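Questions fréquentes – Location des salles de réunion Suvico

Comment réserver une salle ?
La réservation se fait en ligne, depuis votre espace client, ou par téléphone à l'accueil. Une confirmation vous est envoyée par courriel. Sans ce message, la salle n'est pas bloquée.

Quelle est la durée minimale de location ?
La durée minimale est de deux heures. Au-delà, le temps est facturé par demi-heure entamée.

Quelles salles sont disponibles ?
Nous proposons la salle Brukell, pour les petits groupes, et la salle Keskinen, qui convient aux formations. La salle Pilto est réservée aux abonnés annuels.
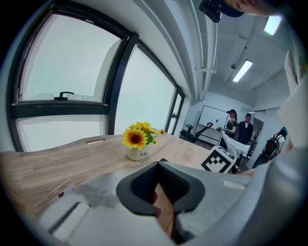 Table en bois clair, côté fenêtres.

Puis-je annuler ou déplacer ma réservation ?
Oui, sans frais jusqu'à sept jours avant la date prévue. Passé ce délai, la moitié du montant reste due. Un changement d'horaire dans la même journée est gratuit si la salle est libre.

Faut-il verser une caution ?
Une caution de 118 euros est demandée aux clients non abonnés. Elle est restituée après l'état des lieux de sortie. Les associations peuvent fournir une attestation de leur assureur à la place.

Peut-on apporter son repas ?
Les repas froids sont acceptés dans toutes les salles. Pour un traiteur, prévenez l'accueil à la réservation et indiquez l'heure de livraison. Les emballages sont à déposer dans le local de tri du rez-de-chaussée. 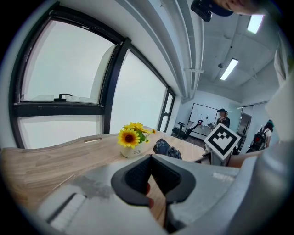
Le traiteur repart avec son propre matériel le jour même. Nous ne gardons ni vaisselle ni caisses d'un jour sur l'autre.

Comment obtenir une facture ?
Elle est disponible dans l'espace client sous l'onglet « Documents ». Si vous avez besoin d'un numéro de bon de commande, saisissez-le avant de valider le paiement. Pour une facture déjà émise, écrivez à Ye-seo Ham, au service comptable.

À qui signaler un problème sur place ?
À l'accueil pendant les heures d'ouverture. Le soir, appelez Malachy Corrigan au numéro affiché près de l'ascenseur.

Les tarifs vont-ils changer ?
La grille en vigueur a été publiée en mars. Les réservations déjà confirmées conservent leur prix.

Page mise à jour le 04/05/2024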